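Search stories
Enter a word or title

The Night Count

6 min read

Widad Haddad signed the machine in at 5:40, before the heat came on. The form asked for the name of the unit and she wrote Harb, the name printed on the crate, and under it the name of the shop, Surnside Repair. Then it asked for the job. She wrote "small parts, sorting and holding" and left the rest of the line blank.

The arrangement was simple. Koline had put two arms and a table in the shop for the month of December. If the arms could do a bench hand's chores by the end of it, the owner would lease them. If they could not, Koline would come with a van and take them away. Widad was the bench hand. She had been told to help with the trial, and she had been told it had nothing to do with her job. She had written that down too, in her own notebook, with the time.

The chores were on a sheet taped inside the cabinet door. Clear the table. Pick up small containers and put them where they go. Hold a motor by the rim so somebody can look at it. Bring the next one. It was the work she gave to kids in their first week, and most of them had it by lunch.

She started with the containers. They were thin and clear and a person hardly noticed picking one up. The arms noticed. They came down slowly, stopped, thought about it, and came down again.
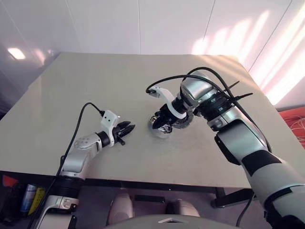

One arm on the cup, the other with nothing in it yet.

Mei Benavides came in at seven with her coat still buttoned. Mei worked for Koline and drove over from Ivorach every morning to read the log.

"How many?" she said.

"Seventeen since I turned it on."

"Seventeen is good."

"I did the same seventeen while it was on the third," Widad said. "I had to put them back so it would have something to do."

Mei wrote that down. She was fair about writing things down. That was what made her hard to dislike, and Widad had tried for most of the first week.

"It did 1,698 last month at our place," Mei said. "Pickups. That's with the dropped ones taken out."

"How many with the dropped ones left in?"

Mei turned back a page. "2,022."

Widad did the subtraction on the edge of the sheet. It came to 324. She thought about 324 cups on the floor and who had bent down for them.

"Who picked them up?" she said.

"I did," said Mei.

They did not talk for a while after that. The sun got in and lay in stripes on the white wall. Mei took her coat off. The heater knocked twice and began to blow.

The motors were next. Widad had expected them to go worse, and they went better. A motor was a solid thing with an edge, and the gripper liked an edge. It closed on the rim and stayed closed. She leaned in and looked through the spokes at the windings, one patch of copper after another, hunting for the dull spot that meant a burned coil. She didn't find one. She looked again, the way she had been taught, starting at the top and going around. 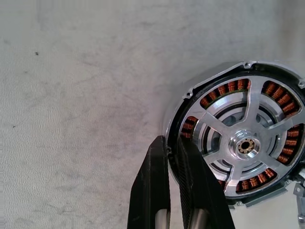 Held at the rim, face out, copper showing between the spokes.

"It holds still," she said.

"It does hold still," said Mei.

"My hands don't anymore. Not first thing."

She had not meant to say it in front of Koline. Mei had the pen in her hand and the log open on her knee. She looked at the page and then capped the pen.

"Does it know what it's looking at?" Widad said.

"No. It knows where the edge is."

"So I'd still do the looking."

"Somebody would."

Widad straightened up. Her back hurt in the usual place. On the shelf in the next room there were 1,000 motors from the elevator job, each one to be picked up, turned, looked at and put down again. She had been dreading them since the fall. She had figured on two months and a bottle of aspirin.

"If I write that it can hold a motor," she said, "what do they do with me?"

"I don't know," Mei said. "They don't tell me that part. I can ask."

"Would you tell me what they said?"

"Yes."

Widad believed her — it surprised her a little. She pulled the form over. Next to the containers she wrote "slow, needs a person nearby." Next to the motors she wrote "can hold," and then, after thinking about it, "cannot look." She put the time beside each one and signed it. Then she slid the form across to Mei, who read it through and signed under her.

"Do you want to stop for coffee?" Mei said.

"After this one," said Widad, and bent down to the motor again.

38 shares
6 comments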